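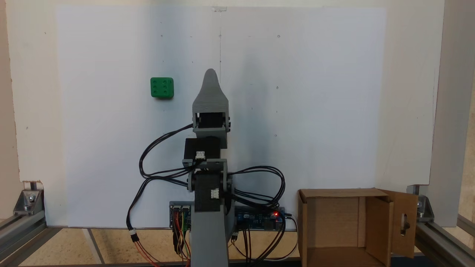
Drelley, upright and behaving. White board behind, green die up on the left.

Quick one tonight, it's nearly eleven and I have to be up early, but I said in the last post I'd write up the elbow thing and a few of you have been asking. So. The elbow thing.

Short version: Drelley dropped. Straight down, no warning, whole upper half folded over at the joint and smacked the tabletop. Gripper finger hit first. I was on the other side of the room making toast (yes the arm lives near the kitchen, no I'm not moving it) and heard a crack and then the servos doing that awful buzz they do when they're pushing against something that won't move.

Pulled the plug. Finger had split along a layer line near the base. Everything else in one piece, bit of a scuff on the housing.

First theory was the servo. Everybody's first theory is the servo. I swapped the elbow one for a spare, same brand, same everything, ran the lift routine and it held for 52 cycles and then down she went again. Caught it that time because I had a folded towel under it. Felt very clever about the towel. Didn't feel clever about much else.

Second theory was power. I was running everything off an old supply out of a box of leftovers, and when all the servos move at once the voltage sags. I'd known this for ages, to be fair. Put the meter on it during a lift and it dipped, but not enough, I thought. Swapped in the Brarkska supply anyway, the heavy one, and it got better. Not fixed. Better. Which is the worst possible result because then you go to bed thinking you've solved it.

So next evening I leave the lift routine looping, sit down with a book, and get up past 800 cycles. Not a wobble. Wrote "FIXED - power" in the notebook and underlined it. Then I turned the base to do a left side reach and it dropped before it even got there.

Base rotation! That was the clue and it took me way too long to see it. The lift routine never turns the base. Every time it fell, the base had just moved, or moved a few cycles before. I went back through the log and there it was in all of them, the first crash included.

It was the cable. The servo leads come out in big loops on both sides, and where the left lot hangs down beside the base there's a little white inline connector joining onto thinner wires. Turn the base far enough and the loop goes tight and tugs on that connector. Not out. Just a hair. Enough to lose contact for a moment, the servo goes limp, arm falls over, and on the way down the loop goes slack and the connector makes contact again. Then the servo wakes up and tries to drive back to where it thinks it should be, which with a finger jammed into the table is how you get the buzzing. And the split finger.

Found it by wiggling. Hours of meter work and logs and then I just held the connector and wiggled it and the elbow twitched. I sat on the floor for a bit.

Rang Mirko Grasso about it, who built the Gedirau arm and has broken more of these than I've printed. He laughed for quite a while. Then asked where my strain relief was. I said what strain relief. He laughed again. He'd had the same thing on his, except his was on the shoulder and it put a hole in a lampshade.

Anyway, what I've changed:

Longer loops on both sides, so there's real slack at full rotation. They look terrible. Don't care.

New connector on the left, the old one had gone loose and the pins were a funny colour.

Base travel limited in software till I've got a proper clip printed. Left side reach is off the menu for now.

New finger. Printed it a bit thicker at the base, same taper up to the tip. Two tries, first one came off the bed halfway and made spaghetti.

Also, and this is the one I should of done at the start, there's now a big red stop button coming. Ordered it from Vik, should be here next week. Reaching behind an arm that's buzzing and trying to shove its way through a table to get at the plug is a dumb thing to do and I did it 2 times. It's a small arm but that finger is pointy and my hand was right underneath. Could have been a sore knuckle, could have been worse. My daughter likes to put dice up for it to look at and I didn't love thinking about that part.

So she's not allowed near it until the button's wired in. She's not impressed — has told me the arm is boring now anyway.

Still don't know whether the sagging supply was making things worse or was just a second, seperate problem. I might put the old one back with the new wiring and see, towel in place. If anyone's got a clip design that'll fit round a square-ish base column without drilling it, send it over please. I've drawn one and it's ugly and it catches on the bracket.

Bed.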